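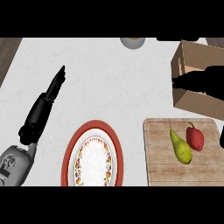 *Notes from a call with the kitchen operations lead at Cemley, 29 Jul 2020. Written up same day, light edits. They asked to stay unnamed until the purchase is signed.*

Cemley wants two-arm stations for packing produce boxes. Not a line. Stations. The first question was why two arms, when every quote that came back with one was so much cheaper.

"Because of the box," the lead said. "One arm can pick up a pear fine. But the box moves, the flaps move. You want something in there at the box end while the other one is out over the counter. We priced a clamp instead. Might still go back to the clamp."

So that's open. What isn't open is simulation first. The plan is to spend the summer and fall in sim, counter and cutting board and plates and all, before a single arm gets ordered. Finum supplies the software, on a seat license. Cemley started with two seats and is now at five.

"Seats was the line I got wrong. I budgeted for the people writing the tasks and forgot the people who look at the results. They need to open the thing too."

How many tasks? The list has 97 on it, most of them small. Fruit into box, bowl onto plate, pepper off the board and into the box without the stem catching. The lead wants them ranked by how often they come up in the real kitchen, and that ranking hasn't been done yet. It was due in spring.

On hardware there are two bidders, Siregar and Mesby. Siregar's arm is heavier and costs more. Mesby quotes the arm and the gripper seperately, which made the first comparison useless.

"We had it in a spreadsheet for a month as the cheap one. Then somebody added the grippers. Two grippers a station, plus a spare pair. Not so cheap."

Spares come up a lot in this conversation. The lead's view is that fingers wear out first and everyone underbuys them. A set of replacement fingertips from Mesby is $1,510, lead time seven weeks. Siregar wouldn't put a number on theirs until there's an order - "that annoyed me more than it should have."

I asked about the counters. Cemley's test kitchen has stone ones and the lead would like to keep them. Mounting is the problem. Drilling stone is slow and the landlord has to agree, so there is a line in the budget for floor stands, with a question mark next to it. Stands eat floor space. The kitchen is narrow already.

"In sim you just put the arm where you want it. Then you go stand in the actual room and there's a door there."

Other things not in the first budget, in the order they were said:

- training days for the night crew
- network drops at the counters
- a safety review, outside firm, price unknown
- crates for shipping an arm back under warranty
- a second cutting board size, since the kitchen uses both

Would they lease? Maybe. Siregar offers it, Mesby doesn't. Finance likes leasing, the lead doesn't, mostly over who pays when a wrist joint goes out in month ten.

The decision is set for January. The lead thinks one station then, a second if the first gets through the top of the task list. No promises past that. "I'd rather ask for money twice then ask for too much and have it parked in a corner."

Still to get: Siregar's finger price, the landlord's answer on drilling. Will call back.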